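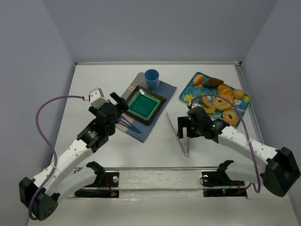
Repeated machine washing changes the surface of colored stoneware glazes well before the color itself shifts, according to a study released in April by the ceramics laboratory at the Nastcombe Institute.

The laboratory put glazed test tiles through 364 wash cycles in a commercial dishwasher, using a standard alkaline powder and no rinse aid. Gloss was measured at fixed intervals with a reflectance meter. Copper-bearing green glazes lost gloss faster than iron-bearing browns and blacks fired in the same kiln load, and the loss was steepest in the early part of the test.

"The color readings hardly move for a long time," said Rhydian Samuel, who led the work. "What moves is the top layer. The detergent takes out some of the more soluble parts of the glass and leaves a thinner, rougher skin, and that scatters light. People look at it and say the plate has faded. It hasn't, or not by any amount we could measure at that stage."

A pottery glaze is a layer of glass melted onto clay. Silica forms the main network, alumina stiffens it, and fluxes such as soda, potash and calcium oxide bring the melting point down to a temperature a kiln can reach. Metal oxides supply the color. Copper gives green when fired with plenty of oxygen, and iron gives a range from amber to nearly black depending on how much is added.

How well the finished glass stands up to hot alkaline water depends largely on the balance of these ingredients. Glazes short on silica or alumina are known to be less durable. The study found that copper additions made a weak base glaze weaker, while the effect on a well-balanced base was small.

Two base recipes were used. The first, supplied by the Burken pottery works, is a calcium-rich gloss in current production. The second is a softer glaze with more soda, of a type popular with small studios for its bright surface. Each was tested clear, with copper and with iron.

The soda-rich copper glaze gave the poorest results. Under magnification the surface showed shallow pitting by the end of the run, and wash water collected from those tiles contained measurable copper. The Burken base with the same copper addition kept most of its gloss, and copper in its wash water was near the lower limit of what the instrument could detect.

Ludmila Hrnčiar, an analytical chemist on the project, cautioned against reading the wash water figures as a food safety result. Leaching into food is normally checked with dilute acetic acid left in contact with the glaze at room temperature, a different form of attack from hot detergent. The team did not run acid tests on the washed tiles and plans to do so in a second phase.

"A glaze can pass in acid when it's new," Hrnčiar said. "The open point is whether it still passes after the surface has been opened up. We don't have that data yet."

Firing also had an effect. A set of tiles cooled slowly through the upper part of the temperature range developed fine crystals in the copper glaze and lost gloss sooner than those cooled at the normal rate. The authors suggest that crystal growth drew silica out of the surrounding glass, though they did not test the composition at that scale.

Rim wear was examined separately. Glaze runs thin over sharp edges during firing, and dark glazes often break to brown where this happens. That kind of break is present when the piece leaves the kiln. The laboratory compared rims before and after washing and found that thin areas changed at much the same rate as the flat tile next to them, with extra damage only where pieces had touched in the rack.

The tests were carried out on flat tiles made for the purpose. Samuel said finished tableware may behave differently, particularly where knives have scratched the surface, and that the single detergent used is at the stronger end of what is sold for home use. Liquid and gel products were left out because their composition varied too much from batch to batch.

Štěpánka Kubíček, technical manager at glaze supplier Kováčik, which was not involved in the study, said the findings matched complaints the company receives about bright copper greens. Kováčik advises customers to add silica in small steps and refire a test piece each time. "You give up a little of the brightness," she said. "Most potters can live with it once they have the two tiles side by side."

The full recipes, firing schedules and gloss readings are available from the institute on request. The second phase will add cobalt and manganese glazes and is due to start when the laboratory's replacement kiln has been calibrated.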